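# The Long Life of a Wool Blanket

I came to Sesen for the apples, I should say that first. The plan was one night, a bag of russets and the early bus out. Then the room was cold, I asked for an extra blanket, and the one that came up the stairs had been mended so many times, in so many colors, that I sat up past midnight with the lamp on just reading it like a map.

There was a star of mustard yellow near one corner. There was a gray square, set in so neatly that I only found it with my fingers, and beside it a patch of bright green that made no effort to hide at all. Somebody had sewn a row of tiny red crosses along the hem and then, halfway down, changed their mind and gone over to blue. I loved it. I wanted to know who had done every bit of it. 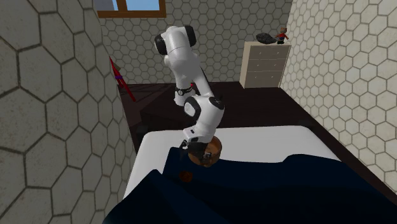 In the morning I skipped the bus and asked where a person would take a blanket like that. Everyone gave me the same answer: Stitura, down by the bridge, and bring something to mend or you'll be handed something.

Stitura is a workshop in what used to be a grain store, on the bank of the Qiu, a small, fast, noisy river that once drove the washing hammers for half the valley's wool. The hammers are long gone, but the wool habit stayed. People here still keep blankets the way other people keep good knives. They get one when they marry or move out, they use it hard, and when it wears through they carry it down the hill in October, before the real cold sets in, and get it seen to.

I had brought nothing, so I was handed something. It was a child's blanket with a hole the size of a plum, and I was given a needle, a length of gray yarn and a wooden darning mushroom worn smooth as a pebble.

If you have never darned, please try it, because it's a wonderful thing to do with an evening! You begin well outside the hole, in cloth that is still strong, and run a line of small stitches up, then back down next to it, then up again. When you reach the hole you just keep going, straight across the gap, so that you end up with a little harp of threads. Then you turn the work and weave across them, over and under, over and under. Pull too hard and the whole thing puckers like a drawstring bag (mine did). Leave a tiny loop at each turn, give the yarn room to shrink in the wash, and slowly a new bit of cloth grows where there was only air.

My first darn took the whole afternoon. It was lumpy and it leaned to the left, and I have rarely been so proud of anything.

## What a good blanket is made of

The old Sesen blankets are woven double, with two layers of cloth that swap places to make the pattern, so a light figure on a dark ground turns into a dark figure on a light ground when you flip it over. A full-sized one takes 14 skeins before the fringe. The weavers at Stitura still set up the big loom with 400 warp threads for the plain kind, and threading it is slow work that calls for two people and, as far as I could tell, a lot of singing.

The cloth comes off the loom looking thin and sad, with gaps you can see daylight through. Then it gets fulled. It goes into hot water with soap, and it's trodden and turned and trodden again until the fibers grab one another and the whole piece draws in and thickens. A proper fulling can take a third of the width away. I got to take my shoes off and have a go in the tub, and my legs ached for days afterward, and I would do it again tomorrow.

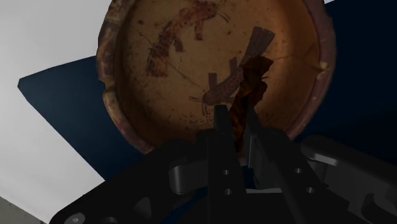
**Words:** the Nista home desk
**Filed:** 22/10/2024

Color was the part I had wondered about most, lying there under that mustard star. Most of it comes from the hedges. Walnut husks give a deep brown that needs no fixing. Onion skins give anything from straw to rust, depending on the pot and the patience. The yellow in my blanket was weld, a tall weed that grows happily along the railroad cut, and the green was that same weld dipped once more in an indigo vat. Madder roots make the red, if you can wait three years for them to get fat enough to dig.

The workshop keeps its dye notes in a long row of ledgers, with a snip of yarn knotted through each page. There are 310 shades in the newest one. Some have proper names and some are only called after the weather. "Wet Fence" is a brownish gray and it's gorgeous. So is "Before Hail," a yellow with something a bit worrying in it.

What I liked most was how little anyone cared about matching. I had always thought of a good repair as one you can't see, and a few of the menders do work that way, with a magnifier and a hair-thin needle. But most people who came in wanted to choose. They stood at the yarn shelves holding up one ball after another, arguing with whoever had come along, and a surprising number walked out with pink.

## Starting at home

You don't need a river or a grain store. A wool blanket with a moth hole, a blunt needle with a big eye, and some yarn a little thinner than the threads you're fixing will do nicely. An orange works if you have no darning mushroom, and so does a light bulb, though I'd pick the orange.

Before you start, freeze the blanket in a sealed bag for two weeks in case the moths have left eggs behind. Shake it outdoors afterward and hold it up to a window, then mark each thin place with a safety pin. Thin places matter as much as holes. A few rows of running stitch through cloth that's only getting weak will take ten minutes, and it can save you a whole evening next winter.

Wash the finished piece by hand in cool water, press it in a towel, and dry it flat. The darn will look proud and stiff at first. It softens with use.

Stitura runs open benches all through the fall, and you can turn up without booking. A two-hour place costs 30, yarn included, and tea appears whether you ask for it or not. The bus from the station stops just across the bridge. I went home four days late with the child's blanket finished, a second darn started on my own scarf, and no apples.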